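Ponus Flower Share - Questions We Get a Lot

Last updated 28 Feb 2018

What is a flower share?
You pay once, and then you pick up a bunch of cut flowers every week until the frost puts a stop to it. Same idea as a vegetable share, minus the kohlrabi guilt.

Do I get to choose my flowers?
No. You get what the field is doing that week. Kristýna Čierny plans the beds and takes requests, in the sense that she nods while you make them.

When does it start?
When the tulips say so. We email all members as soon as we have a pickup date. Please don't write in to ask what the tulips have said.

How much does it cost?
A full share is $188 for the season. A half share means a bunch every other week and costs a bit more than half, for reasons Kamil Sýkora will explain at length if you let him.

Do the bunches come with a vase?
They come with a rubber band. Any vase will do if it's clean and the neck is narrow enough to keep the stems from flopping over.

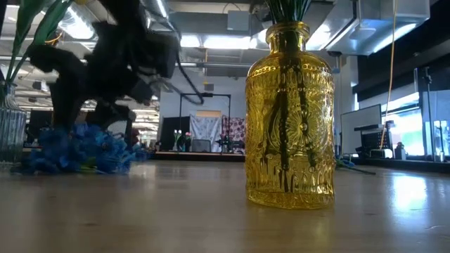 Yellow pressed-pattern glass with a short neck. Stems go nearly to the bottom.

How do I make them last?
Cut the stems again when you get home, at a slant, with something sharper than kitchen scissors. Strip any leaves that would sit under water. Change the water every other day. We know you won't, but it's what we do.

Should I add sugar, aspirin, a penny or vodka?
We have been told to try all of these, usually by someone's aunt. Plain water, changed often, is fine. Save the vodka.

Where can I put them?
Away from radiators, and away from the fruit bowl. Ripening fruit gives off a gas that ages flowers fast. A hot windowsill in July will finish off a bunch of sweet peas before supper.
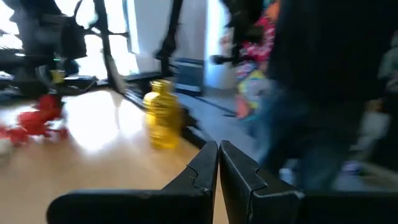

Window light on a pale wood tabletop, with a yellow plastic bottle.

Are they safe for my cat?
Some are and some very much aren't. Lilies are dangerous to cats, so we leave them out of every share. Tell us about your cat anyway when you sign up, and call your vet if it eats anything it shouldn't.

Where do I pick up?
At the Baláž barn, or from the cooler behind the Wovton bakery. Bunches are tagged by name. Take the one with your name on it, even if the one next to it has more dahlias.

What if I'm away?
Send a friend. We can't hold bunches over, and we don't do refunds for vacations, however deserved.

Is there a waiting list?
Yes, with 36 names on it. Members from last year get first pick until the end of March, and after that we work down the list in order. Baked goods are welcome and have no effect.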